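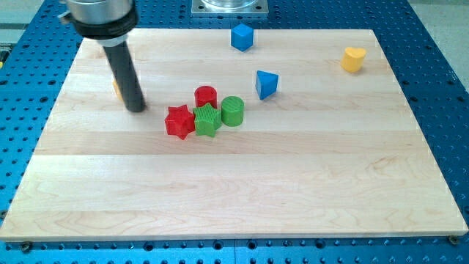

Tabuleiro retangular de madeira com peças de plástico coloridas.

O tabuleiro de encaixe é um brinquedo formado por uma base plana e um conjunto de peças soltas, cada uma com o seu lugar, e acompanha gerações de crianças nos primeiros anos de vida, quase sempre com muito carinho e alguma teimosia. As peças podem ser figuras geométricas, animais, frutas ou letras, e as bases mais antigas eram talhadas à mão, num trabalho demorado que ainda hoje se pratica em pequenas oficinas.

Em Vurnden, terra de marceneiros, a oficina Carkametti chegou a manter 62 modelos em catálogo, e a feira de brinquedos que ali se realiza todo mês de novembro reúne 187 expositores, vindos também da vizinha Achari, onde se prefere a peça grossa, boa de segurar com a mão inteira.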